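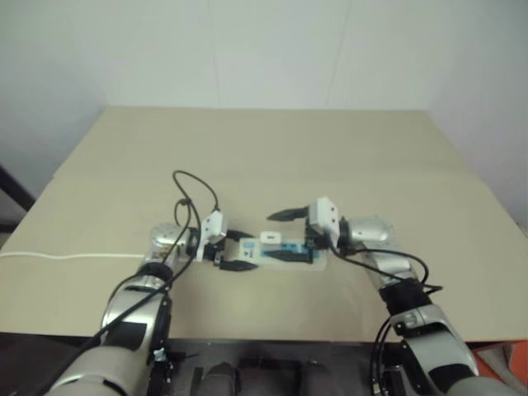 Both grippers on the part, head camera view. Note the cable loop, left arm.

Forum Home | Cells & Fixtures | Maintenance | Search | Log In

Thread: Left arm cable loop, how much slack is too much?
Started by plinthwasher, Thursday, 9:40 am

plinthwasher wrote:
Two-arm cell, tabletop work, small flat parts. The left gripper cable goes up over the top of the gripper housing in a big loop and then back down the forearm. The right one just hangs along the outside of the arm. I inherited it this way from the Skudier site along with a binder that has three pages in it, one of which is a parking map.

It runs fine for 400 cycles or so and then the left gripper drops off the bus for a second and comes back acting innocent. Last one was at cycle 163, which ruined my theory. Do I shorten the loop, tie it down, or leave it alone and look somewhere else?

odd_torque wrote:
Shorten it. A loop that tall is a handle. Sooner or later the other arm will come over and use it.

ferrule_62 wrote:
Please don't shorten it before you've run the wrist to both ends of its travel by hand, power off. I took a "nice tidy" 15 mm out of one of ours and the wrist found the missing 15 mm at full rotation. The connector lost that argument and so did my weekend.

odd_torque wrote:
So measure first and then shorten it. I assumed that was implied.

ferrule_62 wrote:
It was not implied by the word "shorten" with a period after it.

plinthwasher wrote:
Ran it by hand at lunch. At full roll one way the loop nearly disappears, so the slack is doing something after all. Other way it flops toward the fingers. Didn't touch them, but it was thinking about it.

gantry_aunt wrote:
What's the thin white cable going across the table to the base of the left wrist? I'd be more worried about that one. Anything lying loose on the work surface gets dragged eventually.

plinthwasher wrote:
Left over from when we were logging at the Odera bench. I've stopped seeing it, the way you stop seeing a dent in your own car. It's coming off the table tonight.

odd_torque wrote:
There's your dropout. Forearm sweeps left, catches the white cable, tugs something.

gantry_aunt wrote:
Maybe. I said I'd worry about it, I didn't say it was guilty. Has anybody reseated the connectors at the gripper end? Screw-lock types back out from vibration and they look perfectly tight right up until you put a finger on them.

ferrule_62 wrote:
Seconding the connectors. Also swap left and right gripper cables if they're the same length. If the fault moves to the right side, it's the cable. If it stays, quit blaming the cable. Costs you ten minutes and some skin off your knuckles.

plinthwasher wrote:
They are not the same length. Of course they aren't. I do have one spare from Stolard that might reach.

Evening update. White cable is off the table. Left gripper connector took nearly a full turn before it was snug, so gantry_aunt gets to be smug. Added one hook-and-loop strap halfway down the forearm, none near the wrist, loop left as tall as it was. Overnight run starts now.

odd_torque wrote:
You changed three things at once. If it works you'll never know which one did it.

plinthwasher wrote:
I can live with that kind of ignorance.

ferrule_62 wrote:
I can't, but it isn't my cell. Mark the connector with a paint pen across the nut and the housing. Then next time you can see from your chair if it has moved.

plinthwasher wrote:
Morning. Over 400 cycles, no dropouts. Paint line still lines up. I'm not calling it fixed until it gets through a week, and I've ordered a proper length cable from Ulludura in case it's just being polite.

odd_torque wrote:
Still say that loop is a handle.

Reply | Watch Thread | Next Topic | Back to Maintenance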